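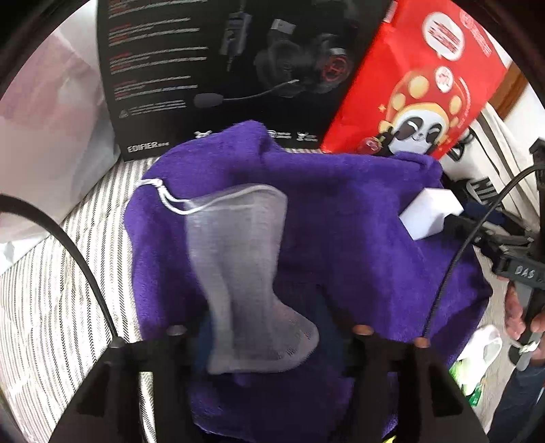 覃予舟

Pallier：手持夹爪示教数据的采集与柔性小件抓取策略训练
机器人综合实践课程项目报告

摘要

本项目以手持式两指夹爪采集人工示教数据，训练视觉输入的抓取策略，并部署到课程提供的 Rey 机械臂上。任务对象为软质小件，包括束口袋、布片、薄塑料袋等，放置面多为织物。项目代号 Pallier，工作内容分为采集规程设计、时间同步与标定、数据清洗与标注、策略训练、实机测试五部分。清洗后保留 1000 段有效示教。在杂乱织物背景下，最终策略的实机抓取成功率为 59%；仅使用桌面背景数据训练的对照策略在同一条件下明显较低。报告最后列出尚未解决的问题，主要集中在绳带缠挂、指间遮挡和半透明材料的边界识别。

关键词：模仿学习；手持夹爪；柔性物体；示教数据；时间同步

一、任务来源与范围

课程要求每组选择一个可以在一个学期内完成的操作任务，覆盖从数据到实机的完整流程。前两届的题目多为积木、杯子等刚性物体，放置面为单色桌面，位姿估计加固定抓取点即可得到较高成功率。本组选择软质小件，原因有两个：其一，软质物体没有稳定的几何模型，难以沿用模板匹配的做法；其二，手持夹爪可以在不占用机械臂的情况下采集数据，实验室机时紧张，采集与调试能够并行。

任务定义如下。给定一个处于夹爪前方工作区内的软质小件，夹爪从预备位置接近，合拢，提起至离开支撑面，保持三秒，放入右侧指定区域。提起过程中物体滑落、夹住支撑织物、或绳带将邻近物体一并带起，均记为失败。放入指定区域时姿态不作要求。

以下内容不在本项目范围内：叠放、展开、系绳、从袋中取物。中期检查时曾考虑增加“拉开束口”一项，经试采后放弃，单夹爪无法同时固定袋身和拉动绳扣。

二、硬件与软件

2.1 手持夹爪

夹爪为黑色两指结构，指端各有一小块浅棕色圆形指垫。相机固定在夹爪本体上，视线朝向指尖前方，镜头为广角，成像四角有弧形暗边。操作者以手柄握持，手指开合通过手柄带动，开合量由编码器记录。

指垫在整个采集过程中更换过一次。更换前后的接触高度略有差别，体现在合拢时编码器的终值上。处理方法是在每次开机后做一次空合拢，将终值写入当次会话的文件头，训练时以该值归一化。更换前的会话没有这一记录，由该会话中未夹到物体的片段反推，误差大于后期数据。

线缆的走向对采集质量影响较大。早期采集中线缆经常落入工作区，策略在离线评估中表现出对线缆的依赖：遮去图像中的线缆区域后，预测的接近方向会发生偏移。后期规程要求线缆尽可能沿操作者前臂走线，但完全避免线缆入画并不现实，工作区较小时尤其如此。最终的做法是保留含线缆的片段，并在训练时加入线缆形状的随机遮挡。

2.2 机械臂

Rey 为课程公用的六轴机械臂，末端安装与手持端指形相同的电动夹爪，相机的安装角度和到指尖的距离按手持端复制。两端相机为同一型号，内参分别标定。Rey 的末端速度上限低于人手的自然动作速度，示教轨迹在部署时需要按时间轴拉伸。直接拉伸会使接触阶段过慢，绒面织物容易被指尖推起形成堆叠，因此只拉伸接近和转移两段，合拢段保持原时长。

2.3 软件

采集端记录图像、夹爪开合量和惯性数据，位姿由视觉惯性里程计离线解算。分段与标注使用 Fulitz，为本组在课程框架上编写的命令行工具，功能包括按开合量自动切段、人工复核、失败类型登记和导出。训练代码基于课程提供的基线，修改部分见第五节。全部训练在 Elton 楼机房的单卡工作站上完成，夜间排队使用。

三、采集规程

3.1 场景分级

场景分为三级。

一级场景为单色桌面，仅放目标物。

二级场景为单层织物支撑面，目标物平放，周围可有不超过两件干扰物。

三级场景为杂乱场景，支撑面为堆叠或起皱的织物，下方允许有其他物体垫起，背景放置包装盒、袋子等日用物品，对颜色和文字不作限制。

本报告篇首为三级场景的采集画面。紫色绒布由下方物体垫高，上沿起皱，目标物为半透明白色网布束口袋，略呈锥形，透过薄网可隐约看到内部颜色较深的灰色物体。袋口的白色绳圈向左上方伸出，末端带一个小绳扣。背景有一只印着头戴耳机图样和 EDIFIER 字样的黑色包装盒，以及一件带卡通熊猫样角色的红色包装。两指自下方伸向绒布，两指之间可见绒布下方的深藏青色织物。

这类场景集中了几种困难条件。目标物的网布与内部物体颜色不同，网络容易把内部物体的轮廓当作抓取边界。绳圈与袋身属于同一目标，但绳圈不能作为抓取点。背景包装的高对比图案在图像中占据较大面积，在浅层特征上的响应强于目标物。支撑面本身也是可夹取的软质材料，指尖下压过深时会连同绒布一起夹起。

3.2 操作流程

每段采集按固定流程执行：

布置场景，确认目标物处于可达范围。
夹爪张开至最大，移至预备位置，静止一秒。
以单一连续动作接近，中途不回退。
合拢，停顿半秒。
提起并保持三秒。
移至放置区，张开，退回。

“中途不回退”是中期之后增加的要求。早期数据中操作者常在接近目标时犹豫，先后退再重新对准，训练出的策略在实机上会在目标上方反复摆动。去除这部分片段后摆动基本消失，但策略也随之失去了接近失败后重新尝试的能力。两者如何兼顾，本项目没有给出满意的方案。第七节有进一步说明。

3.3 场景更换

同一布置连续采集不超过十段，之后至少更换支撑织物、目标物、背景物三者中的两项。实际执行时前期偏松，有几个会话只移动了目标物位置。复核时以会话为单位计算首帧图像的相似度，相似度过高的会话按比例抽样，其余不进入训练集。

3.4 光照

采集在室内进行，不另设补光。绒面织物在侧光下明暗变化较大，薄塑料袋有反光。试采阶段比较过固定曝光和自动曝光：自动曝光在夹爪贴近深色织物时会突然增益，目标物上的白色区域过曝，网布纹理丢失；固定曝光在一级场景中偏暗，但纹理保持较好。正式采集一律固定曝光，按会话开始时的环境亮度设定一次。

四、数据处理

4.1 时间同步

图像和编码器由不同线程写入，时间戳来自同一主机时钟，但图像时间戳记录的是到达时刻，存在传输和解码延迟。标定方法为对着屏幕上的闪烁图案快速开合夹爪，分别从图像中提取指尖间距，从编码器读取开合量，对两条曲线做互相关。测得图像滞后 58 毫秒。

该值在更换采集主机的 USB 接口后发生过变化，因此标定改为每次会话开始时进行，写入文件头。未做标定的早期会话使用固定值补偿。补偿前，离线回放中可见手指已在图像中合拢而对应动作标签尚为张开的情况；补偿后合拢时刻的标签与图像一致性明显改善。实机端也存在同类延迟，部署时将策略输出的前几步丢弃，从与当前时刻对应的步开始执行。

4.2 位姿解算

视觉惯性里程计在三级场景中的表现好于一级场景。包装盒和花纹织物提供了较多角点，而单色桌面上特征不足，尤其在夹爪下降、视野被桌面占满时，轨迹容易漂移。一级场景后来在桌面边缘贴了标记纸，解算成功率提高。标记纸只在一级场景中出现，训练时将其所在区域模糊处理，以免成为场景类别的线索。

解算失败的典型情形有三种：接近速度过快导致图像模糊；手指和目标物遮挡大部分视野；操作者在提起时转动手腕，视野扫过无纹理墙面。前两种可以在采集时避免。第三种与任务动作有关，改为要求放置区与工作区处于同一侧高度，减少转腕。

轨迹质量以重投影误差和首尾静止段的速度残差两项判断，任一项超限则整段剔除，不做局部修补。曾经试过只截取有效的前半段，结果训练集中出现大量“有接近而无合拢”的片段，策略倾向于停在目标上方，遂放弃。

4.3 分段与标注

Fulitz 按开合量的变化率寻找合拢起点和张开起点，再向两侧扩展至静止段。自动切段对大多数片段有效，出错的情形主要是夹住厚织物后开合量没有明显平台，程序将其判为未合拢。人工复核时逐段查看首帧、合拢帧和末帧，必要时查看完整视频。

标注字段包括场景等级、目标物类别、支撑面类别、是否成功、失败类型。失败类型分为滑落、夹住支撑面、绳带缠挂、未接触、其他。绳带缠挂最初并入“其他”，数量增多后单列，已标注的片段重新过了一遍。标注由组员交叉完成，对“夹住支撑面”的判断分歧最大：绒布在提起时被轻微带动，随后自行滑脱，是否算作失败，各人理解不同。最终统一为以保持阶段为准，保持阶段内支撑织物与指尖仍有接触则记为失败。

清洗后的训练集共 1000 段，二级与三级场景占多数。失败片段不进入训练，另存用于分析。

五、策略模型与训练

5.1 结构

策略输入为最近两帧图像和当前开合量，输出为未来一段时间内的末端相对位姿增量和目标开合量。图像编码器使用预训练权重，训练时解冻后两个阶段。动作头沿用课程基线的扩散式动作生成结构，推理时减少去噪步数以满足实时要求。

图像在送入编码器前先去除四角暗边区域，再缩放。起初直接使用完整图像，发现模型对暗边位置敏感：手持端与实机端的镜头安装有微小偏心，暗边形状不一致，部署后接近方向有固定偏差。裁剪后偏差减小，代价是损失了部分外围视野，目标物处于边缘时较难被发现。

5.2 数据增强

增强包括亮度与色温扰动、小幅旋转、随机遮挡和线缆形状遮挡。随机裁剪的幅度受到限制，过大的裁剪会破坏指尖在图像中的固定位置，而该位置是模型判断距离的主要依据。水平翻转没有使用，放置区固定在右侧，翻转后转移方向与任务不符。

针对背景图案的干扰，增加了一项局部替换：在图像上部随机贴入包装盒、印刷品等纹理块。纹理块由组员自行拍摄，与训练场景中的物品不重复。加入这项增强后，模型在背景更换时的预测方差下降，在一级场景上的表现无明显变化。

5.3 训练设置

优化器和学习率沿用基线。学习率预热 1000 步，之后按余弦曲线衰减。批大小受显存限制取基线的一半，梯度累积两次。模型选择不使用验证损失，原因是验证损失最低的检查点在实机上的表现不稳定，接触阶段动作偏软。改为取训练后期三个检查点各做一轮短测试，选其中成功次数最多的一个用于正式测试。短测试使用的物体与正式测试不重复。

六、实机测试

6.1 测试方法

正式测试在三级场景下进行，目标物和支撑织物均未出现在训练集中。每次测试前由不操作机械臂的组员布置场景，策略名称对布置者隐藏。机械臂从固定预备位置出发，策略自主运行至放置完成或超时。超时记为失败。测试中不允许人工触碰目标物，机械臂触发力限后停机，该次同样记为失败。

对照策略有两种。对照甲只使用一级场景数据训练，训练步数与完整策略相同。对照乙使用全部数据，但不加线缆遮挡和局部纹理替换。

6.2 结果

完整策略的成功率为 59%。对照甲在三级场景中多数情况下不能正确接近目标，常移向背景中颜色对比最强的物品，少数成功集中在支撑面较平、背景较空的布置上。对照乙的接近阶段与完整策略接近，差距主要出现在背景包装离目标较近时。

完整策略的失败类型中，夹住支撑面最多，其次为绳带缠挂，再次为滑落。未接触的情况较少，说明目标定位不是当前的主要瓶颈。

6.3 失败分析

夹住支撑面多发生在起皱的绒布上。绒布褶皱的高度与目标物厚度相近，单目图像难以判断指尖与支撑面的距离。人手示教时操作者可通过手柄感到下压阻力并随即停止，这一信息没有进入记录，策略只能由图像推断。回看实机日志，失败案例的末端高度普遍低于成功案例，而指尖两侧绒布在合拢前已有可见隆起，图像中其实存在可用线索，只是出现时间很短，现有的两帧输入不足以稳定捕捉。

绳带缠挂与绳圈的摆放有关。绳圈收在袋身附近时几乎不影响结果；绳圈向外展开、绳扣落在其他物体上时，提起后绳扣可能带动邻近物品。策略对绳圈没有表现出任何回避，示教数据中操作者也没有专门处理绳圈，属于示教规程本身的缺口。

滑落多见于内装较重物体的袋子。指端夹住的是网布而没有夹到内部物体，提起后网布在指垫间缓慢滑出。将实机夹爪的合拢力提高一档后滑落减少，但薄塑料袋的形变增大，放置后不易从指垫上脱开。两类物体需要不同的合拢力，目前的动作输出只有开合量，无法区分。

七、问题与后续工作

力觉信息缺失是影响最大的一项。较容易实现的方案是在手持端指根加装应变片，实机端以电机电流近似，两端数值不可直接比较，需要各自归一化。另一种方案是增加输入帧数，用图像中的织物形变代替力觉，计算量会上升，在现有工作站上能否维持实时尚未验证。

重新尝试的能力需要专门采集。后续可将“接近失败后退回预备高度再接近”作为独立的示教类型，与正常片段分开标注，由开合量和视野状态触发，避免与犹豫动作混淆。

绳带问题可在规程中增加一步，由夹爪先将绳圈拨向袋身再抓取。试采过几段，动作时长接近原来的两倍，位姿解算的失败率也随之升高，样本不足以训练，未列入结果。

半透明材料的标注也需要改进。目前目标物类别只记录外层材料，没有记录内部是否有物体以及内部物体的大致位置。滑落分析时只能重新翻看视频，工作量较大。Fulitz 的下一版计划增加“内容物”字段，已有数据按会话逐步补标。

测试方面，三级场景的布置由人工完成，难度缺乏统一度量，不同批次之间的成功率不宜直接比较。后续组如继续使用本数据集，建议先以完整策略的检查点复测一遍，再测试新方法。

附：交付内容

训练集与失败片段集（按会话存放，含文件头标定值）
Fulitz 工具源码与字段说明
完整策略及两种对照策略的检查点
Rey 部署脚本，含延迟补偿与分段时间拉伸
时间同步标定用的闪烁图案与处理脚本
实机测试记录表

数据与检查点存放在 Elton 楼机房的课程共享目录 pallier 下，早期会话位于子目录 early，其中未做同步标定的会话在文件名末尾标有 nosync，使用前应先阅读目录内的说明文件。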